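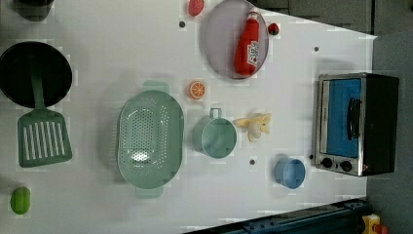

Is it a toy or is it a robot kit, Asabe Afolabi wanted to know, and if it's a robot kit, why does the price list start with a bag of play food? I get some version of that email a lot, so I figured our About page was as good a spot as any to answer it.

I'm Abena, I run Gikance together with Ebenezer Aidoo, and what we sell is called the Bument table set. It's a kitchen practice table for people who are teaching a robot arm to pick things up, move them over and put them down again. You bring the arm and the gripper (or you rent ours, more on that below) and we send the table top, the things that go on it, a stack of task cards and a login for the logging software. The whole set is $599, shipping included inside the US.

So, both, I guess! The kitchen stuff really is toy kitchen stuff. We tried real pans and real fruit in our first year and it was a mess. Bananas change color, oranges roll off and leak, and a cast iron skillet is a lot to ask of a small arm. Play food stays the same shape from May until the next May, and if an arm squashes it you toss it and grab a spare.

How we got going

Ebenezer and I used to work at the same repair shop, fixing packing machines. He'd built an arm at home out of parts he was very proud of and I was a bit rude about it – it could pick up a wooden block and that was pretty much its whole life. I dared him to try a ketchup bottle. It took him a month. After the ketchup bottle came a plate, and then the thing with the spatula, which I still think about, because a spatula sitting in a pan is a nasty problem. Do you grab the handle? Which end of it? Does the pan come along for the ride?

We wrote those early tasks down on index cards, and the cards are what people asked us for. First a community college, then a couple of hobby groups, then a high school with a very patient shop teacher. They all had arms, and they'd all run out of things to do with them by week three. We've now shipped 735 sets, mostly from the same back room on Leitner Street, and there are still only two of us on payroll, with Matěj Baláž doing the software on contract from his kitchen.

What's in the box

Cookware, dishes, a little appliance or two and a mix of play fruit. I won't list every piece since the mix shifts a bit with what our supplier has (the current list is on the order page and I keep that one up to date). What I look for when I pick items is that they argue with each other. A thin flat plate and a round cup ask for two totally different grips. Something full of holes messes with depth cameras. A small strawberry next to a big colander will show you very fast whether your arm is any good at judging size.

The task cards come in three levels. Level one is single pick and place, one item, lots of room. Level two puts things on or inside other things. Level three is where you get instructions like "clear the plate and put the fruit in the colander," and you have to decide on the order yourself. Most classes stay at level two for a good long while and that's fine, there's plenty in there.

Renting an arm from us

If you don't own an arm, we have a few we lend out by the month. They come with soft, bendy fingers already fitted, and I'd really push you to keep those on for the first few weeks. Hard fingers are more precise, sure, but they're also how you end up with a cracked mug on day one.

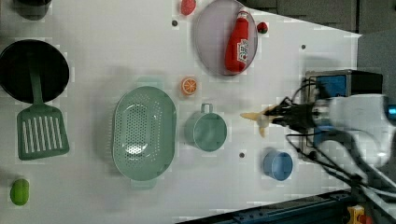 Swapping the fingers is easy once you've done it a couple of times. Two screws, a clip, and please run the calibration again afterward (I skip it myself when I'm in a rush and I always regret it). We send spare fingers with every rental, and you can keep whatever you don't use up.

Setup for the whole table takes about 20 minutes if your arm is already talking to your computer. If it isn't, call us. Matěj has a setup guide for the Bullach controllers and a shorter one for everything else, and the short one is getting longer.

Things we're not so great at

Our documentation jumps around. The logging software works on Windows and Linux and the Mac version has been "nearly there" for longer than I'd like. Replacement food can be slow in the fall when schools all order at once. And the light colored top shows every scuff. Lâm Hầu wrote us a long, very fair letter on that last one after a semester of heavy use, and we now sell the top by itself so you don't have to buy a whole new set to get a clean one.

Coming next

Ebenezer wants to do a laundry set. I want to do a second kitchen set with lids, because lids are awful and I think people would enjoy them. We'll probably end up doing the lids first, I'm the one who does the ordering.

Get in touch

Email is best. One of us answers, normally the same day, and if you attach a video of your arm doing something silly you'll move right up the line. School orders can be paid by purchase order, and we're happy to put together a quote with extra food and spare fingers included. Visits are welcome too, just write first so we can clear a chair.

Page last updated November 17, 2023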